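Updated Nov 23, 2023

# How to sort, wash and store play food without buying a system for it

I've been sceptical of toy storage for years, and the play kitchen is where most of the nonsense gets sold. Somebody will tell you that you need a labelled caddy with a picture of a carrot on it. Then the carrot goes in the pot anyway. What follows is how I deal with the play kitchen at our drop-in on Millar Street, and it works just as well at home on a kitchen table.

## What you need

- a table you can wipe, preferably a light colour so you can see the crumbs
- two basins
- mild dish soap
- old towels
- an old toothbrush
- one open bin, 16 litres is plenty
- a bag for the things that are leaving

I use a Plosard bin because it was already in the cupboard. Any bin will do, and I'd be suspicious of anyone who says otherwise. Skip the lid. A lid is one more thing to find.

## Step 1: Tip it all out

Everything comes out of the little oven, the sink, the drawers and the dress-up box (there's always an egg in the dress-up box). Put it on the table in one layer. Don't sort as you go. I used to, and I'd end up making five little piles and then moving all five to get at the table.

## Step 2: Sort by what it's made of

Most guides say to sort by food group. I don't see the point. Your kid isn't going to keep the fruit away from the bread, and fruit versus bread tells you nothing about how to wash it. Sort by material:

**Hard plastic.** Most cups, plates and cheap fruit. Into the first basin.

**Fabric and felt.** Keep it well away from the basins until you've read the tag, if there is one.

**Wood.** Wipe it with a damp cloth. Never soak it. Josée Dufour soaked a whole wooden breakfast set overnight and the paint came off the bacon in sheets.

**Metal.** Small pans and real cutlery. Check the rivets and any seams for rust.

If you can't tell what something is made of, treat it as fabric. You can always wash it harder later.

## Step 3: Wash

Warm water, a squirt of soap, eight minutes in the basin for the hard plastic, then a rinse in the second one. Squeeze every hollow piece under the water. If it blows bubbles it has a hole, and if it has a hole there's water in there that you won't get out. I throw those away. People online swear by sealing the hole with hot glue. I tried it on a Jurkodetti tomato and all I did was trap the damp inside.

The dishwasher is fine for some plates. It's not fine for anything with a sticker, whatever the box says, so I'd leave it out of this altogether.

For felt, spot clean with the toothbrush and barely any soap. Blot it and lay it flat. Don't hang it by a stem or a leaf.

## Step 4: Get rid of some

You have too much. Almost everyone does. Pull out:

- anything cracked, sharp or peeling
- anything that could fit whole in a small child's mouth, if small children visit
- halves with no other half
- duplicates that never get picked up

Brayden Pelletier argued with me over this one. He thinks half a pizza is still a pizza. He may be right, but it was also half a pizza with the felt cheese chewed off, and it went in the bag.

## Step 5: Lay out what's left

Do this before anything goes back in the bin. With the food and dishes spread on a white surface you can tell fairly quickly whether there's a meal in there or only a heap. Look for something to cook in, something to serve on, something to drink from, and a few foods that look different from each other.

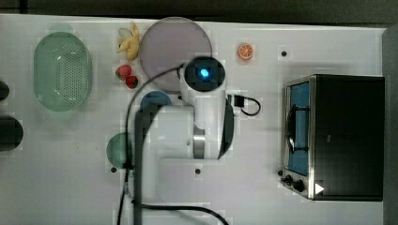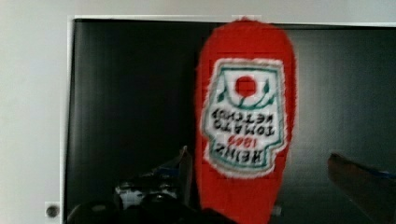
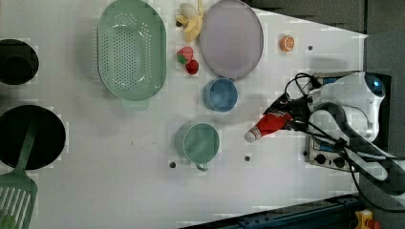
Containers earn their space faster than food does, in my experience, so when I'm deciding what to put out for the next two weeks I start with those. A pot, a pan and something with holes will keep a child busy with hardly any groceries. The green colander is the piece I'd fight for: in the last photo there's fruit right beside it, and a banana and strawberries are as much as anyone needs to wash pretend fruit. It's also the thing to scrub properly. Those small holes fill up with play dough, and the toothbrush is the only tool I've found that shifts it. Stand it on its side to dry.

## Step 6: Put it away badly

Big pieces at the bottom of the bin, small ones on top, done. If there's room in the toy oven, use the toy oven. I rotate a few foods in January and again when I get sick of looking at them. The Simard sorting trays we were given are holding paintbrushes now, and they're quite good at that.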